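Lundeck Mailbox Tool 2.3 – a short review

I look after the mail accounts in a company with 229 users, and since May I use Lundeck for the shared mailboxes. Before this I did the permissions with my own scripts, which were old and not very friendly to my colleagues.

Installation

The setup needed four minutes on a normal office PC. You must have the admin role already, otherwise the program closes without any message. I lost one morning with this.

Daily work

You type a name, and the tool shows every shared mailbox this person can open. Removing a right takes two clicks. I also like the export: a list of 1,418 entries was saved as CSV in 54 seconds, with correct column names.

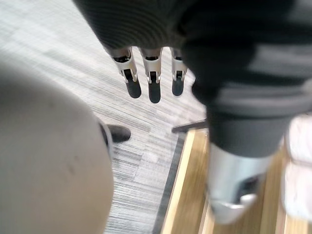
What I miss

There is no undo. My colleague Lucyna Adamczyk removed a whole group by mistake, and we had to put the members back by hand. The log file is kept for 60 days only, and this value cannot be changed. The search is also strict with accents – "Jose" does not find "José".

Support

I wrote to them on Monday and had a polite answer the same afternoon. Undo is planned, but they gave no date.

My rating: four out of five. For a small team I would buy it again.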